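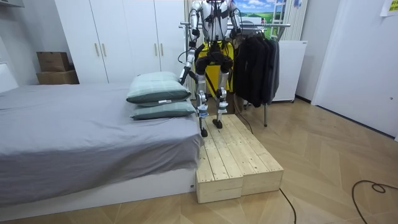 Skurnwood Boards > Humanoids > Setup and Upkeep

Zoltano on crates: cable droop, wrist checks and other bedroom problems

14 replies · 336 views · 9 shares

crate_expectations
I look after one Zoltano at Khương. Our cell is a bedroom. It has a bed, pillows, a wardrobe and a coat rack, and for months I've been telling my parents I work in industry.

The job this month is shirts on hangers. The shirt and hanger get laid out on a pillow and the arms come down to them. To get the shoulders to a sensible height over the mattress I stood the robot on two pine crates at the foot of the bed. The fall harness stays on the whole time, tether clipped, even when it's only standing there looking employed.

Current routine, before anyone asks:

- shake each crate by hand before the robot goes up
- harness straps, then tether, then power, always in that order
- wiggle the wrist joint on both arms with the motors off, feel for play
- go round the forearm bolts with a driver, no drama, just snug
- look at every cable from the shoulder down

It's the last one I want opinions on. The cable on the forearm hangs out to the side in a loop. When the hand is low over the pillow the loop is low over the pillow too, and twice now it has hooked the hanger and taken the shirt for a walk. Do I tie it in, or leave it and lay the shirt out further over?

torquemada
Tie it in. Spiral wrap, two soft straps on the forearm, done in 30 minutes with a coffee in the other hand.

Also please screw those crates together. Two separate boxes under one biped is a bold choice.

Vinh Thái
Do not tie it in tight. I did exactly this on ours. It looked beautiful. Then the wrist went to the end of its travel, the cable had no slack left, and the connector came half out of the hand. Half out is worse than all the way out. All the way out stops. Half out gives you a hand that works except when it doesn't, and I spent almost two days blaming the software, then the people who wrote the software, then my chair.

The loop is there so the wrist can turn. Ugly loops are working loops.

torquemada
I didn't say tight. I said tie it in. There's a whole universe between "flapping" and "strangled."

Vinh Thái
And everyone who lives in that universe thinks their strap is not tight.

crate_expectations
Lovely, so we're all friends. Let me give you something to argue over. With the arm down beside the shirt and the hand at the level of the hanger, you get this sort of layout:
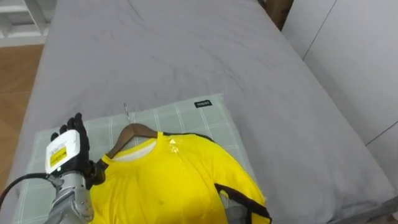

so the cable comes away on the outer side and the shirt is on the inner side, and in that position they have nothing to do with each other. The trouble starts when the arm swings back out to rest. The loop lags behind, drops, and goes fishing for the hook.

I've tried moving the pillow. If I move it far enough that the loop can't reach, the other arm has to stretch and the waist leans, and then I'm watching the tether instead of the hands.

Diệp Vương
Change the path before you change the hardware. Have the arm lift first and swing second. It costs you a moment on each go. Ours used to go home in one grand sweeping gesture like it was leaving a party, and it cleared the whole table every time. We put in a lift step and the snags stopped.

On the crates I'm with torquemada. A plate across the front and one across the back, four screws each. What's under the feet matters more than anything you do at the wrist.

crate_expectations
The crates are apart on purpose! The feet aren't level with each other front to back, and I like being able to shift one crate without moving the other. I will admit that "on purpose" began as "that's how I put them down."

torquemada
There it is.

plisel_fan_1000
Has anyone used the Plisel cable sleeve? It's stretchy, so you get the slack when the wrist turns and it pulls back in after. I have it on a different arm. It sheds a bit of black fluff, which on a yellow shirt you would notice.

Vinh Thái
Fluff in the finger joints. No thank you. I already clean lint out of mine with a makeup brush and I get looks in the store.

Diệp Vương
Which brush? Asking seriously.

Vinh Thái
Flat one, for eyebrows. Stiff enough to get between the finger segments, too soft to scratch the label on the module. Don't use compressed air, you just post the lint deeper in.

crate_expectations
Update, December 20, 2023. I went with lift first, swing second. I also put one loose strap high on the forearm, near the elbow end, so the loop still exists but starts further up. Hand is free to turn all the way both directions, checked with motors off and the cable between my fingers.

No snags so far today. I don't trust it yet. 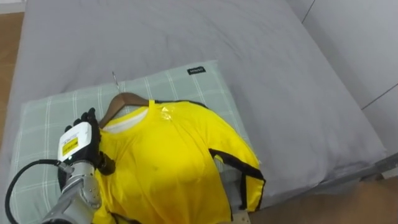
Hand down at the shoulder of the shirt, cable in its wide arc out to the left.

The arc is still bigger than I'd like. I might try the strap a finger's width lower, and I have bought an eyebrow brush.

torquemada
And the crates?

crate_expectations
The plates are on order.

torquemada
They're flat bits of steel. You can get them at the hardware store.

crate_expectations
The plates are on order from the hardware store.

Vinh Thái
Leave the strap where it is. If you go lower, mark the cable with a paint pen at the edge of the strap and look at the mark every morning. If it has crept, the strap is holding load and you're on the way to my two days with the chair.

Diệp Vương
Paint pen is good. I do the forearm bolts the same way, one stripe across the head and onto the housing. Saves going round with the driver. Post again in January when it's had some hours on it, I'd like to know if the strap stays put.

2 people following this thread · 9 shares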